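**Porkness** is a children's comic novel written by Orhun Ersoy and illustrated by Gunnel Fjeld. It is the second book in the Avum sequence, following *Prodo*, and is set in the coastal town of Nordin. The story concerns a girl who enters a pig in a school talent show and is then required to explain, over several increasingly difficult days, why the pig has been elected head of Year Six.

## Background

Ersoy began the book while teaching part-time at a primary school, where he ran a lunchtime writing club. The first version was a short story of 4 pages, read aloud to the club in February and later printed in the school newsletter. Pupils asked for a longer ending, and the talent show, which had closed the original story, became the opening of the novel.

Fjeld had already drawn the maps and chapter headings for *Prodo*. For the second book she was asked to provide full-page drawings as well, and the finished text contains 60 of them. Several of the jokes in the published version appear only in the drawings. The headmistress's hat, for instance, grows taller in each chapter and is never mentioned by the narrator.

The title was a working one. Ersoy used it for the invented school subject in which the pig receives top marks, and it was kept after early readers began using the word for the book itself.

## Plot

Tilda Avum, aged ten, has moved to Nordin with her father and has not yet made any friends. When her class is told that every pupil must take part in the talent show, she borrows a neighbour's pig, Mr Lunt, and claims that it can do long division. Mr Lunt stands on the stage for several minutes without moving. The audience takes this for deep thought and applauds.

The school council election is held the next morning, and Mr Lunt wins by a large margin. His rival, Casper Wick, demands a recount and then a debate. Tilda is obliged to write the pig's speeches, attend meetings on his behalf and keep him out of the kitchen garden. In the meantime the headmistress introduces lessons in Porkness, which she describes as the art of saying little and being admired for it.

The middle chapters follow Casper's attempts to prove that Mr Lunt cannot count. He and Tilda are shut in the school archive overnight and discover that the founder of the school was himself absent from every meeting he was said to have led. The two agree to work together. At the summer fair Mr Lunt eats the only copy of the school rules, and a new set is written by the pupils.
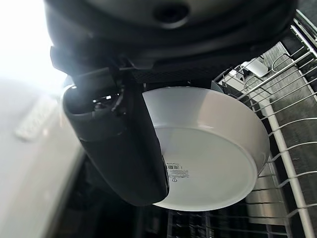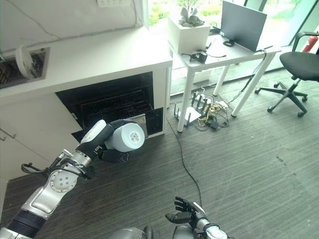
Robotic equipment, seen in two views.

## Characters

- **Tilda Avum** is the narrator. She is a careful planner whose plans are usually overtaken by events, and she keeps a list of lies she has told so that she can apologise for them in order.
- **Mr Lunt** is a pig of uncertain age. He does not speak, and the text never states what he is thinking.
- **Casper Wick** is the former head of Year Six. He carries a briefcase containing a sandwich and a spare tie.
- **Mrs Oddlington** is the headmistress of Nordin School. She also appears briefly in *Prodo*, where she is a swimming instructor.
- **Tilda's father** repairs clocks and is late for every event in the book.

## Style and themes

The novel is told in the first person and is divided into short chapters, each opening with an extract from the school rules. The rules contradict one another, and attentive readers can work out from them which page Mr Lunt has already chewed before the summer fair. Footnotes are used throughout, a device carried over from *Prodo*, although they are shorter and more often attributed to Casper, who disputes Tilda's account.

Friendship between rivals is the main subject of the second half. The book also deals with moving to a new town and with the habit of taking silence for wisdom. Ersoy has described the school council as the part of the story he most enjoyed writing, and has said that the minutes of its meetings were once much longer.

## Publication and reception

*Porkness* was first issued in a small printing of 400 copies, sold through school visits and two bookshops. A paperback followed with a revised final chapter and a corrected map of the harbour, in which the lighthouse was moved to the northern side to agree with the text. The paperback runs to 108 pages.

Reviews in school library newsletters were generally favourable and gave particular attention to Fjeld's drawings. Some reviewers found the archive chapters slow in comparison with the election, and one objected that the founder's story was left unresolved. It is taken up again in the third Avum book, in which Casper is the narrator.

## Adaptation

A stage version for school performance was prepared by Ersoy and lasts for one hour. Mr Lunt is played by two pupils, and the script allows the part to be played by a painted board where costumes are not available. The debate scene is left partly unwritten so that each cast may supply its own questions.

## See also

- *Prodo*
- Avum (book sequence)
- School stories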